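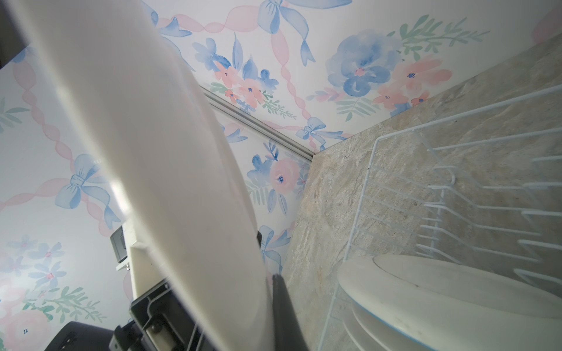

Figure 2. White plate beside a wire dish rack on a stone-patterned countertop, with floral wallpaper behind.

3.2 Surfaces and storage in the dishwashing area

The second part of the study concerned the place where clean dishes are left between washing and putting away. In the kitchens visited by Juška and Kravets, this area was seldom planned as a separate zone. It was a stretch of countertop that had taken on the task over time, and its limits were set by the size of the rack and by whatever else was kept nearby. The kitchen in Figure 2 is typical of the group that we call wall-side arrangements. A white wire rack with vertical dividers rests on a countertop with a mottled tan, cream and gray pattern, and the wall close by is covered in patterned paper.

Wall coverings received more attention from residents than we had expected. The interview guide prepared by Hamada contained 48 items, of which only 2 dealt with walls, yet residents returned to the subject without being asked. Many had chosen the paper before the countertop and had then looked for a stone pattern that would not compete with it. Floral designs were often described as making a working corner feel like part of the home. In Figure 2 the paper has a white ground with pink and blue flowers, green sprigs, and blue bows on a lattice of pink ribbon garlands. A thin white metal trim strip runs along the wall toward the corner where the paper meets the counter.

Trim of this type matters for upkeep. Where paper comes down to the level of the counter, water from a rack placed against the wall can reach the lower edge and lift it. Residents in the Lastimano district reported wiping this edge daily. Those in Sternik, where the kitchens are older, tended to move the rack forward and accept the loss of work surface. Neither habit was linked to the price of the paper or to the age of the household.

The rack itself also shaped how dishes were handled. Vertical dividers hold plates on edge, so that a large plate needs free space above the rack as well as within it. Residents with large plates placed them first, at the end nearest the wall, and filled the remaining slots with smaller pieces. Eglītis (see Section 4) treats this ordering as a matter of habit. We are inclined to give more weight to the rack - the spacing of the rods leaves few other workable choices.

Mottled countertops were valued mainly for hiding marks. Several residents remarked that water spots and crumbs were hard to see on a speckled surface, and some considered this a fault, as it made the counter difficult to judge clean. The July visits, carried out by Strazds, recorded the same complaint in kitchens with plain walls, which suggests that the paper plays no part in it.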